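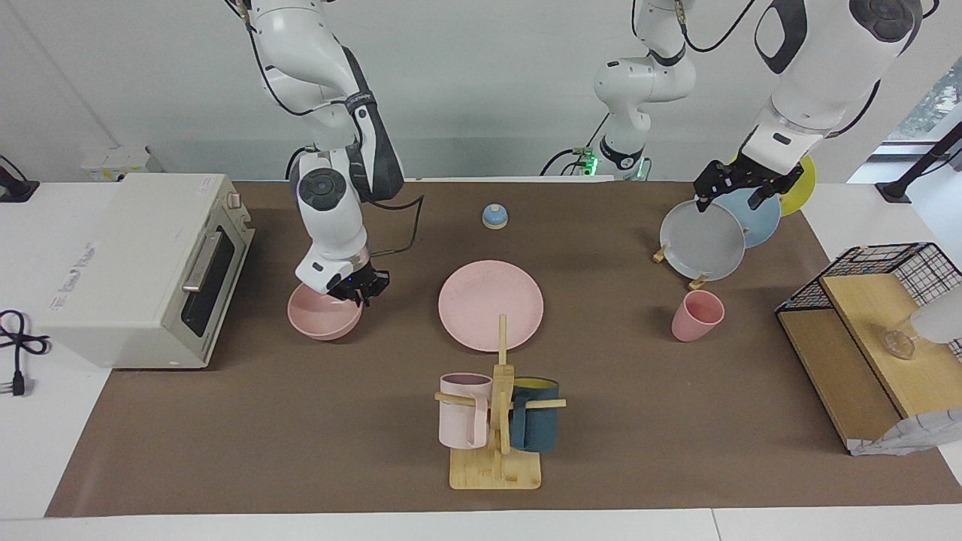 Unit 7: Task planning for two arms

Instructor: Noman Niazi. Lab help: Derek Mellor, in the lab until 6 p.m.

Last unit treated each arm as its own planning problem. With two arms over the same table, the planner also has to decide which arm gets which object, and when both may move at once.

Assignment. Start with reach. For each object, solve inverse kinematics for the left and right arm and drop any arm with no solution. If both remain, take the one with the shorter joint path. Bowls and cups near the middle of the table often come out nearly tied, so add a small penalty for switching arms. Without it the choice flips between replans.

Shared space. Kuvby divides the table into 54 cells. An arm must hold a lock on every cell its path sweeps through, links included. Request locks in cell order - two arms asking in different orders can deadlock.

Grasps. Plates in a rack overlap, and a rear plate may be mostly hidden from the camera. Plan only for the front plate, then run perception again after it is removed. A rim grasp on an upright plate needs a straight lift before any sideways motion.

Lab 7
1. Load the Prulden table file and print the arm chosen for each object.
2. Set the switching penalty to zero and log 18 replans.
3. Turn on cell locks and compare total run time with the one-arm plan.

Hand in your log and 2 pages of notes. Bring questions on lock release to the December review.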